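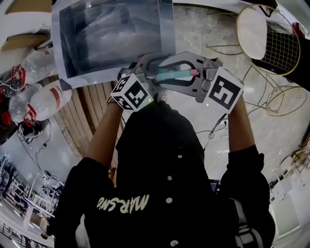 Skollstead Residents Forum
Topic: Proposed change to reserved parking on Thambiah Road

mdewan
Posted 10/9/22
Residents are advised that the management office has circulated a draft parking policy. Under the draft, each household would keep one reserved space, and a second permit would cost $319 a year. Written comments may be left at the front office. Regards, Mitali Dewan, Parking Liaison

floria_unit19
Thank you for the notice. I must object to the fee. The second permit was free when we signed our lease, and the draft does not say how current leases will be treated.

roltow_east
I respectfully disagree with the previous poster. The east lot is full every evening, and many second cars do not move for weeks. A fee is a fair way to free up spaces.

floria_unit19
Some of those cars belong to people who work nights. They are parked in the evening for good reason - please check again after ten.

mdewan
Leases signed before July will be honored until renewal. The draft will be corrected to state this. The fee is intended to pay for new striping and lighting, quoted at $2,790.

gatehouse_b
Does that quote include the visitor spaces by the mail room? The lines there are very hard to see after dark.

mdewan
It does not. A separate quote has been requested.

roltow_east
I would support the fee with a review after one year.

floria_unit19
I remain opposed, and will submit my comments in writing.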